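Ticket 300: sim kitchen episodes failing the reset check
Opened Thursday, November 17, 2022
Project: Warach 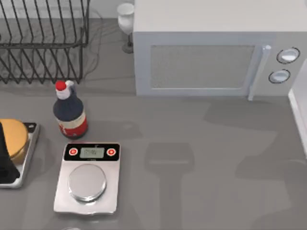 Fadi Bitar replied that the reset rule covers every object on the counter, glassware included, so a run only counts if each one starts inside its own zone.

OK, so that's where I went wrong! I'd been reading the rule as "anything the task touches," and my task is just the scale and the bowl-like thing. The checker flagged 16 of my 53 episodes and I spent all morning blaming the gripper (sorry, gripper).

Tried so far:
- Reran the checker with the old Khasawneh config. Same 16 flagged.
- Turned off shadows in the renderer. No change, didn't really expect one.
- Opened the log for episode 7. It says "clearance, stemmed glass, microwave."

And yeah, the glass stands very close to the left side of the microwave. Our practice sheet wants clear space around anything breakable before the arm moves, and I never gave the glass a zone at all.

I've added one now and I'm rerunning the flagged batch tonight. Fadi, does the bottle with the red cap need its own zone too, or can it share one with the scale? The sheet doesn't say. Leaving this open until I hear back.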